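Gripper Swap Checklist: Two-Finger Wrist Unit, Soft Goods Cell
Plistov bench, May. Filled in by Anjani Lubis.

Fill this in every time a gripper comes off the arm or goes on. Write a comment for anything that is not a plain OK.

1. Arm in hold, e-stop tested from both sides of the bench. OK.
2. Mounting bolts torqued and marked. OK. Old paint marks cleaned off first.
3. Cable slack at full wrist rotation. OK after rework. The Brilier cable is shorter than the Oei one, so the second clip has to come off.
4. Cycle counter read before the swap. 3,566.
5. Finger tips meet with no side play. OK.
6. Finger covering, wear and loose seams. Pass with comment. Pale scuffs and specks on the housing, no action. Pick off lint before each run.
7. Wrist camera sees both fingertips with the gripper closed. OK. 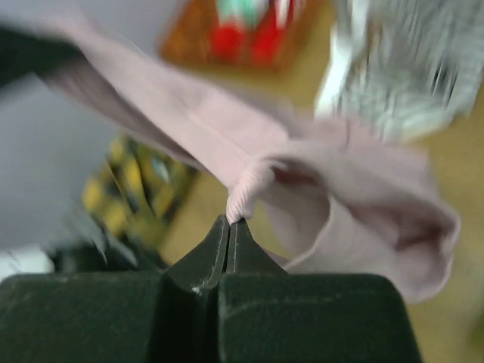 Item 8, grip check on pink-lavender fabric, wrist camera view.

8. Grip check, light knit. Pass. Fabric pinched at the tips, gathered into a small knot. Large pieces cover most of the camera view once they are up, and the controller should not be asked to find the next item until the piece is released.
9. Grip check, heavy towel. Fail on the Brilier at default force, 9 drops in 20 lifts. The Oei had 2 drops on the same towel. Repeat at the next force step before deciding.
10. Release check. OK. One slow release, not repeated.
11. Controller log saved under the gripper name. Not done at time of check. Done after lunch.

Result: Brilier cleared for light fabric only. Keep the Oei on the shelf with its own bolts.

Comments

Cempaka Raju: For item 9, was the towel folded or dropped in a heap? We got very different numbers at Zinduldale depending on that.

Anjani Lubis: Heap, both grippers. I'll add a line for it.

bench2: Item 3, please put the clip back when the Oei goes on. Found it in the drawer again.

Related
Wrist Camera Cleaning and Focus Check
Controller Restart After E-Stop
Finger Covering Replacement, Oei and Brilier
Arm Hold Test Sheet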